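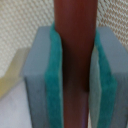 Hard Water at the Kitchen Tap: What a Softener Does and What It Leaves Behind

27/03/2018

Hardness is the most common complaint made about mains water and the least regulated. It is caused by dissolved calcium and magnesium, picked up as rain passes through chalk and limestone. Neither is harmful at the levels found in a household supply, and the limits that apply to lead or nitrate have no counterpart here. The cost falls on heating elements, shower heads and the inside of kettles.

Hardness is normally quoted in milligrams per litre as calcium carbonate. Soft water sits well below 100. A house in the Callia supply area, which draws mostly on a chalk aquifer, will see a good deal more than that, and the figure moves with the season as the supplier blends in river water. A single test strip dipped in May says little about the water in winter.

How ion exchange works

A domestic softener is a pressure vessel filled with resin beads. Each bead carries sodium ions, held loosely on its surface. As hard water passes through the bed, calcium and magnesium displace the sodium and stay on the resin. The water leaving the vessel contains slightly more sodium than it did and almost no hardness.

The resin has a fixed capacity. Once it is used up, the valve head flushes the bed with strong brine, which drives the calcium and magnesium off and sends them to the drain. The unit then rinses and goes back into service. Older machines do this on a timer, whether the water has been used or not. Metered machines count litres and regenerate when the set volume has passed. In a household with irregular habits the difference in salt use is considerable.
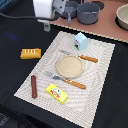
Sizing is where most installations go wrong. The calculation needs only the hardness of the supply, the daily draw and the capacity of the resin at the chosen salt dose. Too small a unit regenerates constantly and lets hard water through at peak demand. Too large a unit leaves water standing in the bed for long periods, and standing water in a warm cupboard is poor practice.

The Mavetum cabinet softener is typical of the metered type. It takes block salt, has a bypass valve built into the head, and needs a drain connection with an air gap. The Prantl equivalent uses twin cylinders, so that one is in service while the other regenerates. It costs more and takes up little extra floor space. Both require a check valve on the incoming main.

The drinking tap

Softened water is suitable for washing, heating and laundry. For drinking, the usual advice is to leave one unsoftened tap in the kitchen, teed off before the unit. This applies particularly where infant formula is made up or where someone in the house is on a low-sodium diet.

A softener does not filter. Chlorine passes straight through, as do most pesticides and any taste picked up from old pipework. A carbon block under the sink deals with chlorine and much of the taste. Bruron sells one rated at 5 microns, with a cartridge life given in litres instead of months. The rating assumes clean incoming water, and a sediment filter ahead of it is worth fitting in areas with iron mains.

Magnetic and electronic conditioners are a separate matter. They remove nothing, and a hardness test will give the same reading on either side of the device. Some claim to alter the way scale crystals form so that they stay in suspension. Results vary with flow rate, temperature and pipe material, and a buyer should ask for test data taken on water similar to the local supply.

Upkeep is light. Keep the salt above the water line, check the drain hose for kinks and clean the brine tank when sediment shows at the bottom. Test the softened side with a drop kit every few months. A rising figure usually means the salt has bridged, the injector is blocked or the bypass has been left partly open.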